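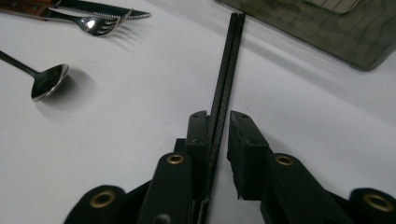

*Imogen Tarrant*

Week 5 notes, Rivers and Valleys evening course, Starnville
2023-05-17

Last week we followed water off the hillside and into the channel. Tonight it gets moving sideways, and I've been looking forward to it since the start of term! Meanders are my favourite thing in the whole course. Please bring last week's contour map of the Brukevik valley, we'll be drawing all over it.

## Why a river bends at all

Leave a river alone on a gentle slope with soft banks and it will wander. You don't need a boulder or a fallen tree to set it off, although either will do the job. A small unevenness in the bed is enough. Water gets nudged towards one bank, that bank wears back a little, and the slight curve now nudges the water harder. The bend feeds itself.

A few words you'll need:

- **Thalweg**: the line joining the deepest points along the channel. It swings from side to side even where the banks look straight.
- **Cut bank** (or river cliff): the outside of the bend, steep and being eaten away.
- **Point bar**: the inside of the bend, a low slope of sand or gravel that the river has dropped.
- **Riffle**: the shallow, chattery stretch between one bend and the next.
- **Pool**: the deep, quiet part at the bend itself.

## The corkscrew

Lots of people say "the water goes faster on the outside, so it erodes more". Fine as far as it goes, but there's a lovelier bit underneath.

As water rounds a bend it piles up very slightly against the outer bank. The surface is tilted, by so little that you'd never spot it from a bridge. That tilt pushes water back towards the inside. Near the surface the flow is quick enough to carry on outwards regardless. Down at the bed, where friction slows everything, the push wins and the water creeps inwards, taking sand and fine gravel with it. Put the two together and you have a slow corkscrew travelling downstream: out along the top, down the outer bank, in along the bottom.

You can see the same thing in a cup of tea with loose leaves. Stir it, take the spoon out, and watch the leaves gather in the middle of the bottom (and not at the edge, where most of us would bet on them going). Do try it at home, it's wonderful.

## Measuring the wiggle

We use **sinuosity**, which sounds grand and is one division:

> sinuosity = length along the channel ÷ straight-line distance between the same two points

On our Brukevik map, the stretch from the footbridge to the old ford is 700 metres along the channel and 399 metres in a straight line. So:

> 700 ÷ 399 = 1.75

Anything above 1.5 is usually called meandering, so our little river qualifies very comfortably. To measure the channel length, lay damp cotton thread along the middle of the blue line, mark both ends, then straighten it against the scale bar. Damp thread stays put. Dry thread springs off at the worst moment and you have to start again.

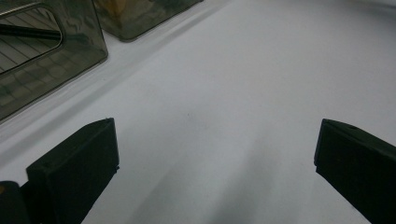

**Does the water in a meandering river flow more slowly than in a straight one?**

Usually a bit more slowly, because a longer path between the same two heights means a gentler slope, and the bends themselves use up some of the water's energy.

## Cutting the corner

Bends grow outwards and also shuffle downstream. Sooner or later two cut banks on either side of a narrow neck get close to each other, and one good flood goes straight through. The river suddenly has a shorter, steeper route and takes it. Sand and silt plug the two ends of the abandoned loop, and you're left with an oxbow lake, which slowly fills with reeds, then mud, then alder.

There are traces of five old loops on the Brukevik sheet. Some are easy (look for curved field boundaries which don't match anything around them). Others show only as a faint crescent in the contours, or as a marshy patch. The parish boundary is a good clue too: it follows the river as it was when the line was drawn, so wherever the boundary and the river part company, ask what happened there.

The Ezzat meadow is worth a long look. The neck of land beside it is 28 metres wide on our map, and both sides are cut bank. I wouldn't like to guess a year for the break, but I'd love to be on the bridge for it!

## For next week

1. Work out the sinuosity for the stretch *below* the old ford. Show both lengths.
2. Pencil in the thalweg for three bends. Cross over at the riffles.
3. Mark each cut bank with a solid line and each point bar with dots.
4. Shade any old loops you find and note what gave them away.

Use the Greltix sheets if you've lost your own map, there's a stack on the shelf by the door. The scale is the same, though the contours are printed in grey and are easier to read by daylight.

The river walk is in July, once the level has dropped. Wellies, please, and a stick for testing the depth of the pools. Stay off the top of the cut banks, as they are often hollow underneath.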